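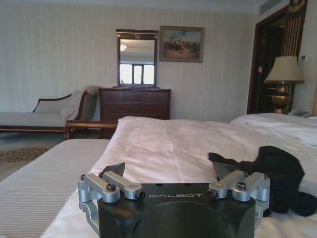 Twin room, bed nearer the chaise longue. Dark cloth item on the white duvet, in a heap.

Prallow Guest Room Textiles: Data Card

Version of October 21, 2018
Maintained by the Prallow documentation office
Contact: Csenge Rácz

1. Summary

Prallow Guest Room Textiles is a collection of 1,503 still pictures of beds, bedding and loose clothing in furnished guest rooms. It was assembled to support work on recognizing and sorting soft items that are left on a made bed. The collection covers bed linen, decorative runners, pillows, towels and small garments, together with the furniture that normally stands near a bed.

2. Contents of the release

pictures/ -- the still pictures, grouped by room
labels/ -- one plain text file per picture
rooms.txt -- room names and bed arrangement
terms.txt -- the list of permitted labels
README -- this document

Pictures are grouped under two property names, Tokik and Viklow. The Tokik rooms are furnished in a traditional manner, with dark wood and upholstered seating. The Viklow rooms are plainer and have fewer pieces of furniture. Users who wish to test on unfamiliar rooms should train on one property and hold back the other.

3. Bedding and furniture

White bedding predominates in both properties. A bed may carry a duvet alone or a duvet with a runner across the foot. Runners are labeled separately from duvets even where both are white. In the opening picture, for instance, the runner can be told from the duvet by its fine gray stripes, and annotators were instructed to look for a woven or printed pattern of this kind before assigning the label.

Footboards, headboards, dressers and seating are labeled as background furniture. A chaise longue is recorded as seating, whatever its upholstery. Where a room has two beds, each bed receives its own number, and pillows are assigned to the bed on which they rest.

4. Loose items

Loose items were placed in one of four states: flat, folded, rolled or heaped. The heaped state is the most frequent and the most difficult to label. A dark garment in a heap shows few seams and little texture, and it is often impossible to say from one picture whether it is a shirt or a sock. Such items carry the label "cloth, unspecified" -- the black cloth in the opening picture is labeled in this way. Annotators were asked not to guess.

Items that touch a runner or pillow are marked "in contact." Items that lie partly outside the picture are marked "partial" and should be left out of any size estimate.

5. Labeling procedure

Each picture was labeled by one person and checked by a second. Disagreements were referred to the Prydderch desk, whose decision was final. A sample of 175 pictures was labeled again from the beginning in May, and 80 of these were kept as reference pictures. The reference pictures are listed at the end of terms.txt.

6. Known limitations

White-on-white boundaries are uncertain. The edge between a duvet and a white runner, or between two adjoining duvets, may be off by the width of a wrinkle.

Room lighting gives some white fabrics a slight pink or yellow tone. Color values have not been corrected, and color should not be used alone to separate one piece of linen from another.

Patterned bedding is poorly represented. Only 100 pictures show a duvet with a printed design.

7. Terms of use

The collection may be used for research and teaching. Redistribution of the complete set requires written permission from the documentation office. Corrections to labels are welcome and should state the room name, the picture number and the proposed label.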